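About Plindeo

Plindeo writes and maintains working rules for teams that record handling tasks with hand-held grippers and small robot arms. We also train the people who have to follow those rules, and we run our own recording benches so that we are not asking anyone to do something we have not tried ourselves.

Who we are

The company was started by Funmilayo Chukwu and Craig Ogilvie, who had been writing bench procedures for different employers and found they were fixing the same faults. Obinna Ajayi joined to run training. Sigrún Bjarnason looks after the text of the rules and decides what goes into each revision. Darnell Alcantara is in charge of the benches.

What we publish

Our main document is the Dronport Bench Rules. It covers the work surface, the tools, the objects, the operator and the records kept at the end of a shift. The current revision took effect on 1 Feb 2026. The one before it dates from October, and teams already partway through a job may finish under that version if they write the revision on their log sheet.

Most of the rules are short. A few that new teams ask about:

Clear the surface before each task and put back only what the task sheet lists.

If the sheet calls for a paper cover, lay it flat. Replace it when it is creased or marked.

Check gripper fingers at the start of each shift. Chips, tears and stuck debris go in the log with the finger's position, left or right. The shift lead decides whether the finger stays in use.

Do not change the finger pads in the middle of a task. Finish or abandon the task first, and record which.

Keep hands, sleeves and lanyards away from the closing path.

Record failed attempts the same way as successful ones. A dropped object is a result and it stays in the set.

How we train

A full course is 3 days. The first is spent on reading the rules and filling in logs, and the other two at the bench. We start people on desk objects, things like pens and cups, and move to heavier or softer items once their logs are clean. Each trainee completes 200 logged tasks before we sign them off.

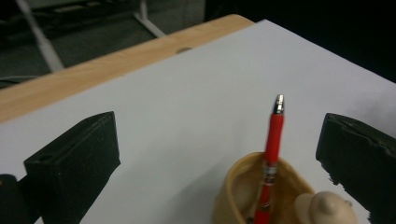 Sign-off is done by a trainer who did not teach that person. It lasts for one year. Trainees who do not pass can come back for the bench days without repeating the first.

Who we work with

Grurkex uses our rules at its assembly benches, and Omoregie sends its new operators to us for training. We have signed off 700 operators so far. We do not sell grippers or arms and we take no payment from companies that do.

Suggesting a change

Anyone who works under the rules can ask for a change. Write to Sigrún with the rule number, what went wrong and what you would put in its place. She replies to every request, and the ones we turn down are listed at the back of the next revision with the reason.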